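I've been meaning to write up my gallbladder saga since April, and now that I'm eating like a normal person again I suppose it's time. The short version is that they took it out at the hospital in Hundville, along with a stone the surgeon said was the biggest she'd seen all year. I had been blaming my mother-in-law's dumplings for months - sorry, Ma!
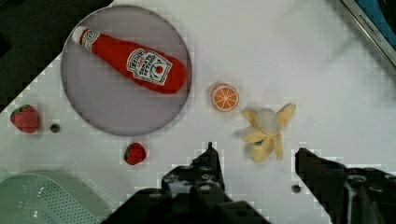 The pain always came at night, right under the ribs, and I'd pace the hallway until it let go. The clinic over in Cunell gave me antacids two times and sent me home (they were very nice about it). It took an ultrasound, 40 minutes in a chilly room, to find the real trouble. My share of the bill came to $400, and I was so relieved to have an answer that I paid it right at the desk.

Since then it's been small meals, not much fat, and a slow walk after supper. I still can't face anything fried, though I do dream about it.
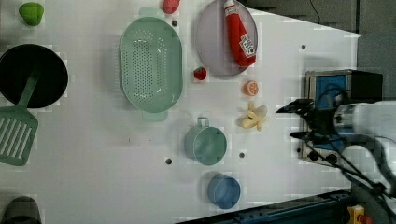

Junhao Liao wrote to me after my last post to say his own recovery went slower than mine, and that coffee bothered him far more than butter ever did. He went back to it half a cup at a time, with toast. I'm going to try that this week, and I'll let you all know how my stomach takes it.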